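Farna Demonstration Guide
Section 4: Running the Cloth Table on Open Day

The cloth table is the stop visitors talk about on the way home, so give it the good corner, near the doors if you can! One host can run it. Two make it a lot more fun, with one talking and one handing over the gripper.

Before the doors open

1. Cover the table with the pale cloth and let the back of it run up over the stand. Small creases are fine.
2. Charge the gripper to at least 85 percent. A full Friday session lasts 149 minutes, and you don't want to swap packs in front of a line of kids.
3. Squeeze the handle a few times and watch the finger pads come together. They should meet flat, face to face.
4. Check the screws in the pads. If one turns by hand, tighten it before you go any further.

Caution: Keep fingertips, lanyards and long sleeves out of the gap between the pads whenever a visitor is holding the handle.

Letting visitors try it

5. Start with the gripper open over the cloth. Let people look down at the two dark pads, angled in toward each other, and guess how they'll close on a fold. 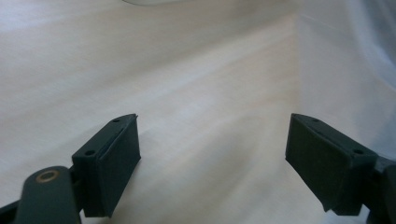

Retno Setiawan would add a step right about now: let the visitor pinch the cloth with their own thumb and finger first, then pass them the tool, and they'll get the idea twice as fast. Try it, it works beautifully with grandparents too.

6. Ask the visitor to lower the pads slowly, close on a fold, and lift it a hand's width.
7. Lay the cloth back down, open the pads all the way, and hand over to the next person.

Note: Turns run best at 36 seconds. Stretch that when the room is quiet (the questions get wonderful).

Moving on to the robot arm

8. Walk the group over to the Skitby arm, which carries the same style of finger. Seeing it lift a fold right after doing it by hand is the big moment, so don't rush past it.
9. Stop the arm before anyone steps inside the floor tape.

Caution: Only a trained host may restart the arm.

Closing up

10. Switch off the gripper, wipe the pads with a dry cloth, and put it back in its case.
11. Write the number of turns in the log. Sessions over 200 turns need a hinge check before the next open day; see Section 6.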